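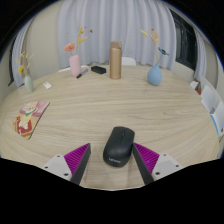

Notes on getting one boring chore to work: pick the mouse up off the meeting table, put it where it belongs. Written fast in July between runs at Drarnolier, will tidy later. If you want the short answer to "can a machine clear my table yet" – one object at a time, on a table it knows, with someone standing by. Sometimes.

You need:

- hand-held gripper with the camera on it (ours is the Mulley, any two-finger one works)
- a table you can leave set up all day
- one computer mouse, cordless. Cords are a seperate problem, skip for now
- Amin installed on the training machine, setup is on the Grultero wiki
- patience

## 1. Set the table and then stop touching it

Leave the normal stuff out. Vases, pens, bottle, whatever lives there. First time round we cleared everything and trained on bare wood, and the model went to pieces the first time someone left a notebook out. People's tables have things on them. A chore robot that needs a clean table before it can clean the table, no thanks.

Keep tall things toward the back though. You want your wrist free, and anything with a thin neck will go over if you clip it.

Curtains: pick open or closed and stick with it for the session. Change it for the next one.

## 2. Start position

Start every take a bit back from the table edge, fingers fully open, mouse somewhere in view. Hold still for a second before you move. Don't start already lined up on the mouse. The robot won't get to start lined up, so why would you.

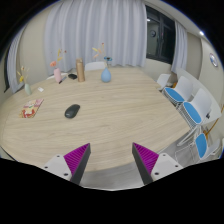

*Good start: fingers wide open, mouse well off to the left, nothing lined up yet.*

Move the mouse between takes. Left, right, near edge, turned sideways, turned backwards. If you leave it in the same spot the model learns the spot. Ask how I know.

Also watch for look-alikes. Small black things on a light table all read about the same from far away. Leave one or two of them out on purpose, but way back from the mouse.

## 3. The grab

Come in slow. One finger on each side, across the body, so the tips land about where your thumb and ring finger would go. Not front to back, the buttons click and the shell is slippery at the ends.

- Tips low, almost brushing the wood. A mouse curves in toward the top and squeezes out like a bar of soap if you pinch high
- One finger will usualy touch first. Fine. Don't yank back, shift over until the gap closes on the other side, then squeeze
- Squeeze, wait a beat, lift. The wait matters, the model needs to see closed before it sees up
- If it slips, keep recording and try again. Recoveries are worth more than clean takes

More than 500 takes for our first set. 247 survived the cull. Most of the ones we threw out were rushed grabs, mine mainly, after lunch.

## 4. Lift and carry

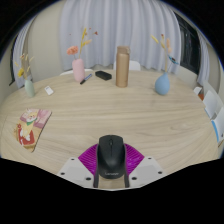
Go up a few inches and keep it level. No need for a big swoop. Big swoops look great and teach the arm to swing over the vases, and you will find that out on playback with the real arm, at speed.

Carry at a steady pace. Glance where you're going before you get there (tilt the gripper a little, the camera goes with it). Then down, all the way down, until it's resting. Open. Back off straight. Don't drop it from an inch up just because you're bored, the arm will copy that too.

## 5. Check before you train

Play back every tenth take at least. Bin it if:

- your other hand is in view
- the mouse was out of sight for the whole approach
- the file stops before the fingers open again

Then load into Amin, defaults are OK. Leave it overnight.

## So does it work

Kind of. On our table the arm gets the mouse most tries. It's slow, you could do the whole table in the time it takes to do the mouse. Turn the mouse sideways near the edge and it starts to dither. Moved the whole thing to a darker table down the hall and it got 2 grabs out of 4, then parked itself over a stapler.

Would I put it in someone's kitchen? No. Would I let it run on a bench on the shop floor with the same part in the same tray? Probably, with a fence. Homes are the hard case: every table is different and no one agrees on where the mouse goes.

Next up: pens. They roll. Will add a section if it goes anywhere.

**Troubleshooting**

- *Arm hovers and won't commit*: too many takes with a long pause over the mouse. Cut them or record quicker ones
- *Grabs air next to the mouse*: camera mount got bumped. Recalibrate, step 2 on the wiki
- *Pushes the mouse across the table*: fingers not open wide enough at the start. Check the trigger spring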